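I signed up for the reformer class at Janiter in March, mostly out of spite. My knees had been complaining on stairs, my sister had been going to hot yoga for a year and would not stop talking about her hips, and the studio had a new-client deal that came out cheaper than my phone bill. So I went. I wore the wrong socks (you need the kind with little rubber dots on the bottom, and they will sell you a pair at the front desk for the price of lunch) and I got assigned the machine right by the mirror.

If you've never been on a reformer, it's a bed on rails with springs at one end and straps at the other, and you spend most of an hour trying to look like you meant to do that. The springs are color coded. Every studio seems to use its own system, so whatever you learned at one place is worthless at the next. At Janiter the heavy one is red. At Hastberg, across the river, where I went on a guest pass in my second month, I loaded what I thought was a light spring and could barely push the carriage out. The woman next to me was gliding along like she was on a lake!

I'd come from barre, and before that from running, and I figured I was in decent shape. I was in decent shape for barre. By the end of the first class my inner thighs were shaking so hard the carriage rattled, and I had to hold the foot bar until it stopped. Then I went home and ate cereal standing up.

What got me to come back was Seul-gi Seo, who taught the early class and had a way of saying your name right before you were going to cheat. She never yelled. She'd just walk past, say it quietly, and you'd find another inch in your spine that you had been saving for a special occasion. I started to book only her classes, which meant an alarm at an hour I used to think of as the middle of the night.
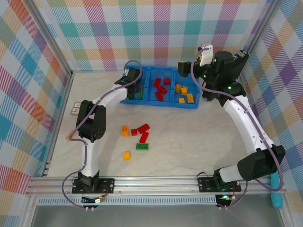 Italo Cattaneo thinks I have this all wrong, by the way. He read a draft of this piece and told me that following one teacher around is how people get stuck, and that he made more progress in one summer of taking whoever was on the schedule than in two years with his favorite. Different teachers catch different things, he said, and a body gets used to a voice the same way it gets used to a spring. I argued with him for a while and then booked a class with someone new, so I guess he won.

The new class was at Zastholm, a tiny studio above a bakery, with seven machines and one fan. You smell croissants through the whole abdominal series, and I think that's a kind of cruelty. The teacher there had us do everything at half the speed I was used to. Leg circles, so slow. Short spine, so slow. I've always treated momentum as a personal friend, and she took it away from me in the first five minutes. She also noticed that I hike my right hip when I get tired, and not one of my other teachers had mentioned it. I had been doing it for months, possibly for my whole life.

I went home and practiced on the living room rug with a long resistance band and a lot of bad language.

Now, about money, because this stuff is not cheap and I don't like articles that float right past it. A single class in my town costs as much as dinner out. I buy packs of 11, and I try to use them before they expire, and I have lost two classes to a head cold and one to plain laziness. Janiter will let you cancel up to the night before. Zastholm wants a full day. Read the policy before you put your card in, and if you have the kind of job where meetings land on you out of nowhere, go with the looser one even if the classes are a little less fun. There are mat classes too, for a lot less, and I resisted those for ages since I thought the machine was the whole point. They are harder! There's no spring to help you up. It's you and the floor. 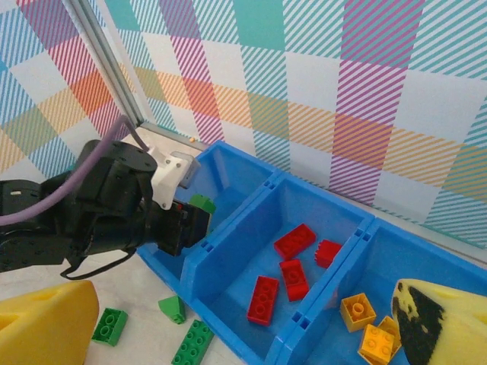 The move I worked on longest was the teaser, where you balance on your tailbone with your legs up in a V and your arms reaching for your toes. I couldn't do it at all in spring. I'd fling myself up, hang there for half a breath, and crash. What finally helped was a cue from a substitute at Janiter who told us to stop grabbing for the top and hover on the way down. Think of that black gripper with the little green block, held just over the rim of the blue bin. That's the spot she wanted from us, right above the mat, ribs closed, everything still working. I hated it. I did it badly for six weeks, and then one morning my legs went up and stayed there, and I was so surprised that I laughed and fell over sideways.

I still run, but less, and my knees are quieter on the stairs. My sister says I now talk about my hips more than she does. She's coming with me to Zastholm next week, on my pass, and I've told her to buy the socks ahead of time and to eat something first, on account of the croissants.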